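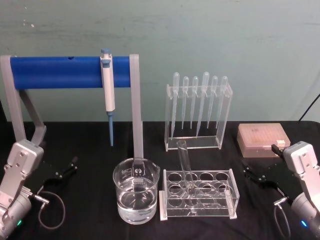
Looking after pipettes and small glassware on the bench

Workshop tips - by Ama Odoi
Last checked 3/15/24

These notes are for anyone who has a small wet bench at home, in a shed or in a shared workshop, and uses it for mixing dyes, testing pond water, making up plant feed or similar jobs. Most of the trouble people have with measuring comes from how the tools are kept between jobs.

Hang the micropipette up

A micropipette should be stored upright. If it is laid flat with liquid in the tip, the liquid can run back into the body, and the seal and spring inside will suffer for it. A stand with a bar across the top is the usual answer. The Hofstetter one I used for years held more pipettes than I owned, and I was glad of the spare room.

Take the disposable tip off before you hang the pipette up. Push it off into a waste pot with the ejector, not with your fingers. Wipe the outside of the handle with a cloth damped with a little alcohol and let it dry before it goes back on the bar.

If yours is adjustable, turn it back to the top of its range at the end of the day. Do not wind it past the last mark. On a 1,000 microlitre model that means stopping at 1,000, even if the dial will go a bit further.

Plastic transfer pipettes

The soft plastic sort with a bulb at one end are cheap, and people tend to leave them in a mug or a drawer. A drawer is the worst place for them. They pick up dust, the stems bend, and you end up using the same one for everything.

Stand them in a rack with the bulbs at the top and the stems hanging down. Any drops left in the stem will then drain away from the bulb. Put a folded paper towel under the rack after rinsing and change it once it is soaked.

Keep one pipette for one liquid. A dot of nail varnish on the bulb is enough to tell them apart, and it lasts longer than marker pen. Throw away any that stay cloudy after a rinse or have a bulb that is slow to spring back. Keston sell theirs in mixed sizes, and I find the larger ones get used up first.

Clear acrylic racks

Acrylic looks smart but it scratches, and it does not like solvents. Alcohol and acetone can both leave fine cracks along the cut edges, and these spread. Wash racks in lukewarm water with a drop of washing-up liquid, rinse, and dry with a soft cloth. Kitchen roll will dull them over time. Do not put them in the dishwasher.

Limescale around the holes comes off with white vinegar and a cotton bud. Leave it a few minutes, then rinse well.

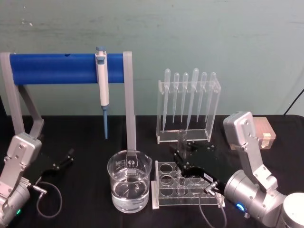 Stand, beaker and acrylic rack on a black-covered table.

Beakers

The marks on the side of a beaker are only a guide. They are fine for filling a beaker to near enough the right level, but anything that matters should be measured with a cylinder or a pipette. I once filled the same beaker to the same line 7 times, weighed it each time, and got a different figure on nearly every go. The lowest was 593 grams.

Do not fill to the brim. Leave enough room to stir, and pour from the spout over a glass rod if you want to avoid drips down the side.

White printing on glass wears off if you scrub it. Use a soft brush inside and just your hand on the outside. For a water mark that will not shift, soak the inside with warm water and citric acid - a teaspoon is plenty.

Covering the table

A dark cover makes clear glass and pale plastic easier to see, and dust shows up at once. Ours at the Stirilby workshop is pulled over the top and tucked under. Smooth out the folds where glass is going to stand, as a beaker on a ridge will rock. Heavier covers, such as the Bosturach sheet, lie flatter but take some 2 days to lose their creases after unrolling.

Wipe up spills straight away, working from the outside of the puddle inwards. Water is easily missed on a dark surface, so run a dry cloth over the lot before you put paper down.

Setting things out

Put tall items towards the back. Keep the beaker where you can reach it without passing your sleeve over anything else. Leave a clear patch at the front for your notebook, and keep the waste pot on the side of your writing hand.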